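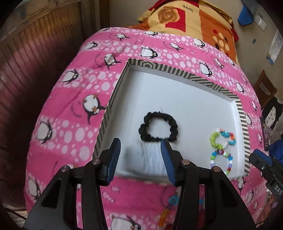

Luzius Mösli wrote that the strand should come out of the tray before anything else is tried, as every tangle he has dealt with in a Nillar tray started with beads and elastic stored together.

Ticket status: Open, awaiting test result
Product: Nillar shallow tray, 325 x 200 mm, no insert
Category: Storage / small accessories
Summary: Bead strand and hair ties tangle in tray. Loose thread on black scrunchie.

Reported by customer
The tray is kept in a dresser drawer and lifted out onto the bed each morning to pick something. When the drawer is opened fast, everything slides to the front. The strand ends up wound through the coiled hair ties and takes several minutes to free. The black scrunchie has a loose thread. Customer asks whether to pull it, and whether the Pevberg divider set fits this tray.

Entry 1, 9:40 a.m.
Advised customer not to pull the thread. Trim it with small scissors, leaving a short end, and check the seam on the inside of the ring. If the seam opens when stretched, close it by hand with matching thread. If it holds, no further action.

Entry 2, 10:15 a.m.
Divider set checked against the tray. The Pevberg dividers are 60 mm high and would stand above the rim. They fit lengthwise but the drawer will not close over them. Not recommended for this customer. The Lurkon liner is thin enough and can be cut with household scissors. It reduces sliding but does not separate anything.

Entry 3, 2:30 p.m.
Customer has no liner at hand. Agreed on a test with the existing contents:
1. Empty the tray onto the bed and shake out lint.
2. Put the coiled ties at one end, pressed together.
3. Lay the bead strand along a long side, extended – no loops.
4. Put the scrunchies at the other end as a stop.
5. Return to drawer, open and close at normal speed, check.

Contents after sorting, before the tray went back in the drawer:

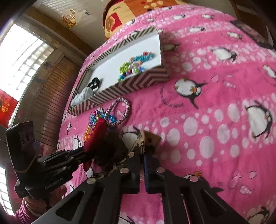 Can the coiled ties be hooked together to keep them in one place?
Avoid it for storage, as linked coils stretch unevenly and catch hair when separated. A small pouch works better.

Entry 4, 5:05 p.m.
Customer reports the strand stayed along the side for 19 openings, then slid under the coiled ties when the drawer was pulled hard. Sliding confirmed as the cause. The arrangement helps at normal speed only.

Entry 5, 5:20 p.m.
Lurkon liner ordered through Bhuiyan, delivery expected in June. Until then the strand goes in a separate pouch next to the tray. Seam on the black scrunchie inspected by customer and found closed – thread trimmed. That item is resolved.

Remaining: confirm liner fit after cutting. Ticket stays open.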